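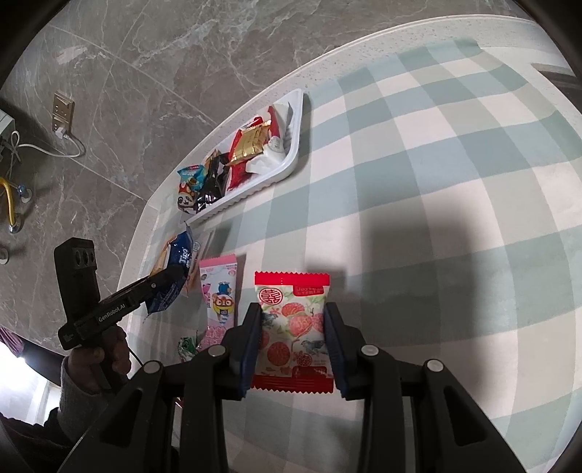

Snack packet with a red double-happiness emblem, cream and red wrapper

How to Enter the Ticket Lottery for a Country Music Awards Taping

Updated 30th November

Most televised music awards shows set aside a block of seats for fans. These seats are usually given out by lottery a few months before the taping. The steps below use the Nornora Country Honors as the model, held each February at the Vullach Theater. Other shows work in much the same way, but the dates and limits will differ.

Before you start

You need an email address you check daily, a photo ID, and a payment card. You must be 18 or older on the day of the taping. The Vullach seats 2000, and 897 of those seats go into the fan lottery. The rest are held for nominees, labels, sponsors and crew.

Step 1. Make a Prisero account

Prisero is the ticketing site for the show. Go to the sign-up page and enter your name exactly as it is printed on your ID. Nicknames cause trouble at the door. If you already have an account from an earlier show, log in and check that your phone number is current.

Step 2. Pick your section

The entry form lists three sections.

Floor: standing, close to the stage. You will be on camera at times and will be asked to stay for the full taping.
Haddad Balcony: seated, center view. Sells for $134 per ticket.
Upper side: seated, partial view of the stage. Sells for $19 per ticket.

Floor spots are free, but there are fewer of them. You can rank all three sections or choose only one. Ranking all three gives you the best odds of getting in.

Step 3. Submit the form

You can ask for one or two tickets. If you ask for two, add your guest's full name now. It can be changed once, up to a week before the show. Enter one time only. Duplicate entries under the same name or card are thrown out, including the first one.

Save the confirmation email. If it does not show up within an hour, look in your spam folder, then check "My Entries" in your account.

Step 4. Watch for the draw

Winners get an email and a text. You have 48 hours to accept. For paid sections, your card is charged when you accept. Unclaimed tickets go into a second draw, and you do not have to enter again for that one.

Step 5. Get ready for the taping

Doors open three hours before the broadcast. Tickets are on your phone, so charge it and take a screenshot in case the signal is weak inside. Bags must be small. Signs, large hats on the floor, and professional cameras are not allowed. Outside food stays outside, so eat before you line up.

Dress a little better than you would for a regular concert. Solid dark colors are fine. Avoid large logos, as ushers may move you out of camera range.

If you don't win

Check Prisero again on the morning of the show. Seats held for production are sometimes released then, first come, first served. Rehearsal tickets are a separate listing and go on sale two weeks ahead. Rehearsals run long and have many stops, but most of the performers sing their full songs.

Do not buy fan lottery tickets from a reseller. The name on the ticket has to match the ID at the door.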